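Section 4: Building Your First Cue List

By now the Venell desk should be powered, patched and talking to your dimmers (Section 3). This is the part where it starts to feel like a show! A cue list holds every lighting state in a production, in order, along with the timings that carry you from one to the next. If you've only ever run a play by pushing faders at the right moment, you're going to enjoy this.

Before you start

You need a script with the lighting moments marked, a working rig, and somebody willing to stand on stage and be lit. Allow a full evening for a two-act play. A one-act can be plotted in a couple of hours if the director knows what they want.

Check that the desk is in Plot mode. The mode name is at the top left of the main display, and it turns amber when you are plotting and green when you are running.

Caution: Never plot in Run mode. The desk will accept your changes and let you play them back, but they vanish when you switch modes.

4.1 Creating the list

1. Press SHOW, then NEW LIST.
2. Type a name. The title of the play plus the act works well, as in "Platalen Act One". Names can be up to 195 characters, though the display only shows the beginning unless you scroll.
3. Press ENTER. An empty list opens with the cursor on Cue 1.
4. Press OPTIONS and set Default Fade to 3 seconds. You can change it cue by cue later.

Note: A single list holds up to 200 cues. Most plays use far fewer. If yours needs more, make a second list and link them (see 4.5).

4.2 Recording a cue

Start with the preset, the state the audience sees as they come in. It's tempting to skip ahead to the big storm in Act Two, but please do this one first. A warm, gentle preset does a lot for a room, and it gives you a calm place to learn the keys.

1. Bring up the channels you want using the faders or the keypad. For example, 1 THRU 6 AT 40 ENTER sets the first six channels to forty percent.
2. Look at the stage, not the screen. Walk out into the house if you can and sit in a side seat for a minute.
3. When you like it, press RECORD, then CUE, then ENTER.
4. Type a label in words the operator will understand at a glance. "House open" beats "LX1 state A" every time.
5. Press ENTER again to save.

Repeat for each marked moment in the script. The desk numbers cues in whole steps, so you can slip a new one between Cue 4 and Cue 5 by recording it as 4.5. You'll do this a lot once the director has seen the first act through. It's completely normal, and the desk handles it beautifully.

4.3 Setting times

Each cue has an up time (for channels that are rising) and a down time (for channels that are falling). Splitting them is where the magic lives. Let the new light arrive in two seconds while the old one lingers for six, and a hard scene change turns into something closer to a memory.

1. Highlight the cue.
2. Press TIME, type the up time, and press ENTER.
3. Press TIME again, type the down time, and press ENTER.
4. Press GO to play the cue back at full speed.

Note: To snap to blackout, set both times to 0. Some older dimmers still show a slight glow for a moment after the snap. If yours do, try placing the cue a half-beat early.

Tip: Say the line out loud as you press GO. A fade that looks perfect in silence can feel endless under dialogue, and the other way around.

4.4 Follow-ons and waits

A follow-on starts the next cue by itself once the current one finishes. Use it for a sunrise in several stages, or a flash of lightning that settles back to gloom.

1. Highlight the first cue in the sequence.
2. Press FOLLOW. A small arrow appears next to the cue number.
3. Press WAIT if you want a gap, type the seconds, and press ENTER.
4. Go back to the cue before the sequence and press GO twice, so you see the whole thing in context.

Caution: Don't attach a follow-on to a cue that waits for an actor's entrance. Actors stop to find a prop or take a laugh, and the lights will go on without them.
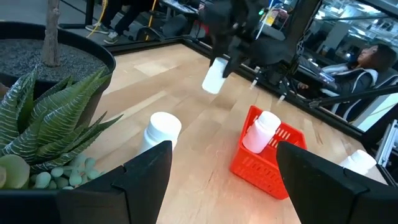
4.5 Linking two lists

Once Act One is finished, you can link it to Act Two so the operator never has to leave the run screen.

1. Open the Act One list and scroll to the last cue, usually your intermission state.
2. Press LINK, pick the Act Two list, and press ENTER.
3. Choose Hold. The desk will wait in the intermission state until GO is pressed. (The other choice, Roll, moves straight on, and suits a play with no break.)

If you are touring with the Clulow playback unit, link your lists before you export. The Clulow reads links but can't create them.

4.6 Saving and backing up

The desk saves to its own memory each time you record, and it has room for 2,226 cues across all shows. Even so, make a copy at the end of every session.

1. Insert a memory stick in the slot under the armrest.
2. Press SHOW, then EXPORT.
3. Select Full Show. Choosing List Only leaves out the patch, and you'd have to enter it again at the next venue.
4. Wait for the word DONE before you remove the stick.

Error 3457 at this point means the stick is full or locked. Try another one and export again.

4.7 Your first run

Switch to Run mode, go to the top of the list, and play the whole act with the cast walking it. Keep a pencil handy. Mark anything that feels late, early or too bright, and leave it alone until you reach the end. Stopping to fix each cue breaks the flow for everyone on stage, and by the third scene you may find that the one you disliked was right all along.

Then go back to Plot mode and work through your notes. Use UPDATE instead of RECORD when you change an existing cue, so the label and times are kept.

For moving lights and color scrollers, carry on to Section 5. If you are using the Tapia wireless remote, read Section 7 first, as some of the keys are in different places.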